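Home | News | Events | Clubs | Classifieds | Contact

Keyboard repair evenings return to Wadard hall in July

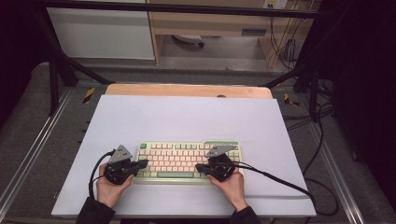
The keyboard repair evenings at the Wadard community hall will start again in July, with a longer session and a new table for people who want to try a board before buying one. Doors open at 6 p.m. and the last repair is taken at 8:30.

The evenings are run by the Jerkeck Keyboard Club, which has met at the hall for two years. Members help with stuck keys, dead switches, rattling spacebars and general cleaning. Compact mechanical models have become the most common thing on the tables, according to club secretary Eugeniusz Mazurek.

"People like the small ones since they leave room on the desk for a mouse and a cup of coffee," Mazurek said. "Then they spill the coffee. We see a lot of that."

There is no charge for cleaning or for having a board looked over. Replacement switches are sold at cost, and a donation toward the hall rental is welcome. Visitors who need a full set of keycaps should bring their own, as the club keeps only odd keys in its spares drawer.

The club has 13 places for each evening. They can be reserved by leaving a name at the hall office, and any places left over go to people who walk in. Laptops are not accepted. Neither are boards with swollen batteries, which should be taken to the town recycling center.

Colored keycaps will be the subject of the first talk of the season. Jouko Leinonen will go over the common profiles and the difference between printed and molded lettering, and will explain why some sets do not fit smaller layouts. The right Shift key is the usual problem, he said, followed by the bottom row, where spacebar lengths vary from one maker to another. He suggests measuring before ordering. The talk lasts 15 minutes and there will be time for questions.

Tadeusz Cieślak will be at the cleaning table. He asks that visitors unplug their boards at home, shake out the crumbs and take a picture of the layout before pulling any keys. Keycaps can be soaked in warm water with a little dish soap, but they need to dry overnight before they go back on, so anyone who wants them washed should do that part ahead of time.

The try-out table was suggested by members last winter. Several people had ordered a compact board and found they missed the number pad or the arrow keys. Boards on the table will be on loan from club members and are not for sale.

Parking is behind the hall, with the entrance on Sampaio Street. The front steps are being repaired and the side door will be used until the work is finished. Children under 11 need to come with an adult.

The club is also looking for a second soldering iron in working order. Anyone with one to give away can leave it at the hall office, marked for Mazurek.

Filed under: Community, Hobbies & Crafts

Recent items
Side door in use at Wadard hall during step repairs
Library extends summer hours
Sampaio Street water main work moved to evenings
Chess club seeks players for fall league
Used book sale: where to drop off boxes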